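The Welcome Table: A Conversation with Citlali Esquivel

Visitors to the Sirkwood Residence often remember the tea corner before they remember the front office. It is a small place, walled in blue tile, with a flowered cloth and something sweet to take away. Citlali Esquivel has managed hospitality at the residence for six years, and she met with us there in March to discuss how the corner is run.

"People arrive tired," Ms. Esquivel said. "They have been on a train or in a waiting room. We want them to sit down first and fill out forms second."

The candy is part of that policy. Ms. Esquivel orders it by the season and prefers wrapped pieces in bags that can be opened as needed. Fox's is a regular choice, in both the berry and the mint varieties.
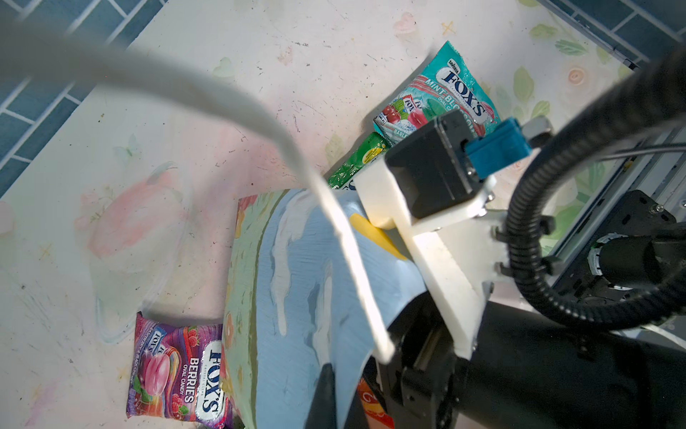 "I was told once that a plain cloth would look more professional," she said. "I kept the roses. It is a hard-working cloth and it shows its marks, but residents ask after it when it is away."

The residence prepared more than 900 gift bags last year, most of them for families visiting for the first time. Each is a paper bag with string handles, filled by hand on the same table. Venkatesh Rajan, who directs resident services, described the work as modest in cost and considerable in effect.

"A family may forget the tour," Mr. Rajan said. "They keep the bag - the children see to that."

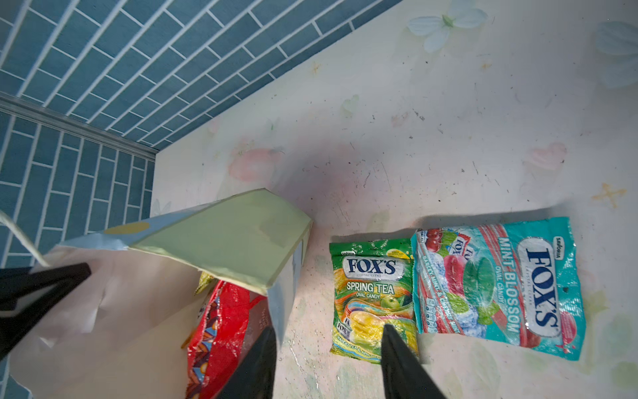
Sirkwood Quarterly | Issue 3 | Page 6

Asked what goes into a bag, Ms. Esquivel said that the contents vary with the season and with what the supplier, Aguirre, has available. Her one rule is that snacks stay in their original wrappers, so that parents can read the labels.

She hopes to add a second table near the east entrance before the summer visits begin. Mr. Rajan has approved the space. The tablecloth has yet to be chosen, and Ms. Esquivel is accepting suggestions at the front office until four o'clock each afternoon.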